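Opinion > Workplace > Furniture and Fittings

Search this site Enter keyword

The fixed desk grommet should go

Most office desks sold in this country still have a cable hole drilled through the top at a position chosen by the manufacturer. I think the practice should end.

The usual hole was sized for the plugs of another period. Screens had separate leads, keyboards were wired, and the whole bundle had to reach a tower on the floor. A laptop on one USB-C lead needs no such route, and a clamp-on tray at the back edge does the job without cutting anything.

Position is the larger fault. A hole set in from the edge fixes where the screen goes and takes out a patch of surface that cannot be written on. Gebhard Gasser, who fitted 77 desks for Nullholm in December, told me that almost all the complaints he logged concerned the hole, and that two desks went back over it.

Suppliers answer that drilling at the factory gives a cleaner edge than drilling on site. That is true, and it is an argument for offering the hole as an option. Wuvis already does so, at no extra charge.

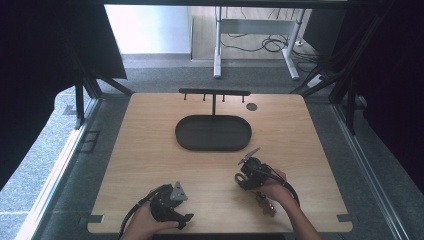

A pale wooden top with rounded corners and a small dark grommet hole.

Vesela Georgiou objects that shared desks need a known cable point. I accept this for meeting tables — they rarely move, and power usually comes up from the floor. For single desks the default should be an uncut top, with the drilling template supplied in the box.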